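# In praise of the little shelf

I have believed for years that a bathroom doesn't need a cabinet – it needs a small open shelf, somewhere a child could reach, in colours nobody would choose for a grown-up's house.
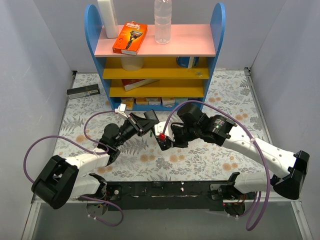 Marjatta Honkanen wrote to me after my last column that open shelves are only dust with a view, and that she'd sooner have a door she can shut on the lot. I've thought about her letter a good deal, usually while wiping a shelf, so she has a point.

But I grew up with a cabinet behind a mirror, and what went in there stayed in there. When we moved to Plurnwood I found 2 tubes of the same ointment, both older than my marriage. On a pink shelf with yellow ones underneath, a razor still in its Gillette packet has to lie out where you'll see it, and you won't buy another. Tall bottles go up top where there's headroom, and little boxes line up along the bottom. I'd leave the bare stretches bare, too, though my sister Kaisu Kallio can't pass one without setting down a candle.

Mine cost $200 from Heinonen, which my neighbours thought was a lot for something with blue sides and rounded tops. I'd pay it again tomorrow, dust and all, and Marjatta is welcome to come round and bring her own cloth.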